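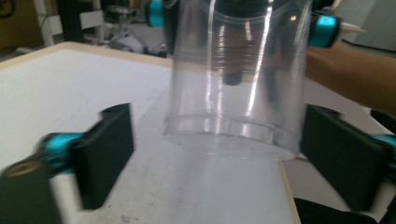
Kit corner: the Trondodeck hand-held gripper pair

Thursday, May 26, 2022

Quick one this month as the hall is double booked and I am writing most of this on the bus. We have had the Trondodeck pair on trial for three weeks, on loan through Navaratnam, and the loan form says they want an opinion before the end of May. So, the opinion.

What you get. Two grippers, held in the hand, black with teal joints. Two finger pads on each. A charger, a bag of spare pads, a short lead, a printed sheet that folds out to the size of a tea towel. Price for the pair is 597 pounds, and that does not include the software after the first year, see further down.

What it is for. You do a job by hand with the grippers in place of your fingers, the kit records it, and the recordings go towards teaching an arm to do the same job. Those of you who came to the Punedo evening will know the idea. Punedo do it with a leader arm bolted to the bench. Trondodeck do it with the thing in your fist and no arm at all until later. Much cheaper way in for a group like ours, and you can do it at a kitchen table.

Setting up

Slow the first time, fine after. The sheet has the steps in the wrong order (step 6 needs to come before step 4, I have written this on our copy in biro, please leave it there). Pairing the two grippers took us four goes. If the light stays amber hold both buttons untill it goes off and start again. Once they know each other they stay paired, even after a night switched off.

Charge is good for a session and a bit. Do not trust the last bar on the meter, it lies.

In use

Clear plastic was the job most of you asked about so we gave it the most time. A see-through cylinder, standing on the white table, one gripper in close from the front and the other brought in from the far side. One person can do both but two is easier on the elbows.

First thing you notice is that you grip too hard. Everybody does. The pads are flat and a cylinder is round, so you want them level with each other and low, near the base, where the moulded ring gives the plastic a bit more stiffness. Go high up and the wall bends in. Come in at an angle and it skates off across the table. After an hour you stop thinking about it, more or less.

Second thing - glare. Clear walls under the hall lights give you long bright streaks, and the tracking does not love them. The software marks a take red, amber or green when you finish, and we had far more ambers with clear plastic than with anything else we tried. Moving the table round helped. Turning off the lights nearest the window helped more. Trondodeck's own sheet says "avoid reflective items" which is not much use when reflective items are the whole point.

Third thing, go slower than you want to. Fast takes come out smeary and the software marks them down even when the move itself was good. I was told off by the machine more than once for this. Our best run of greens came from counting to three under the breath on every approach.

Other jobs, quickly. Pegs into a bag: good. Folding a tea towel: good, surprisingly. Stacking paper cups: good until the fifth cup. Picking up a coin: no. Threading anything: no, and please stop trying, one pad already has a nick in it.

Comfort

Mixed. The grip suits a middling to large hand. Smaller hands had to stretch for the trigger and were tired after twenty minutes. There is a smaller trigger listed as an extra but Flotdale had none in when I rang. The weight sits forward, so your wrist does the work. Take breaks. I didn't the first Saturday and could not open a jar that evening.

The hinges are smooth and have stayed smooth. No wobble. The pads pick up fluff and table muck and then slip, so wipe them with a damp cloth between jobs. Not the blue spray from under the sink, it leaves a film.

The software

Ok. Plain to look at, works on the old laptop if nothing else is open. It keeps 200 takes on the free plan and then wants paying. Paid plan holds 4000, which I can't see us filling before Christmas. Sorting takes is clumsy. You can only delete one at a time and it asks are you sure, every time, so be fairly sure before you press record.

We kept 117 takes of the cylinder job at green, and those are saved to the group drive in the folder marked May. Please do not rename the files. The names look like rubbish but the software reads them.

It crashed twice. Lost one take the first time, nothing the second.

Support

Navaratnam answer the phone, which counts for a lot. Wait was short both times and the person on the other end had clearly used one. Trondodeck by email took six days and then sent me a link to the sheet I was already holding.

Flotdale do the repairs and the spare pads. Pads are cheap, postage isn't, so if we go ahead we should order a few sets in one lot.

Against the Punedo

Not a fair fight but you will all ask.

The Punedo bench kit is steadier and the recordings are cleaner, no question. You are moving a real arm so nothing you record is impossible for the arm to copy. With the hand-held pair you can easily do something with your wrist that no arm on our budget could follow, and you only find that out later. The Punedo is also a great lump, needs a bench to itself and costs several times more. We would have to leave it in the cupboard room and it would never go anywhere.

The Trondodeck pair goes in a rucksack. Three members have had it home for a weekend and came back with takes from their own kitchens, all different tables, all different light. That is useful, more useful than another fifty from the hall.

Would I buy it

Yes, with grumbles. The price is fair for the pair. I would want the small trigger in stock first, and I would want somebody from Navaratnam to put in writing what the software costs after year one, as the figure on the phone and the figure on the website were not the same. I have asked. Will put the answer in the next issue if it comes.

If you mainly want to do clear tubs, bottles, jars and so on, have a go at the hall before you make your mind up. It can be done and we have the greens to prove it, but you will be fiddling with lamps and blinds a good deal. If it is cloth, cups, pegs, boxes, crack on.

Having a turn

The pair stays with us for one more club night, then goes back. Sign up on the sheet by the kettle, half hour slots, two people to a slot so there is somebody to work the laptop. Bring your own object if you like. Nothing wet, nothing breakable, nothing smaller than a thumb.

Weekend loans are full, sorry. There is a waiting list if anyone drops out.

If you have already had a turn and have not filled in the pink form please do, I have nine back and there should be a lot more. Two lines is plenty. "Hurt my wrist" is a perfectly good answer, several of you have put it.

Next issue: the label printer, finally, and a note on the extention leads.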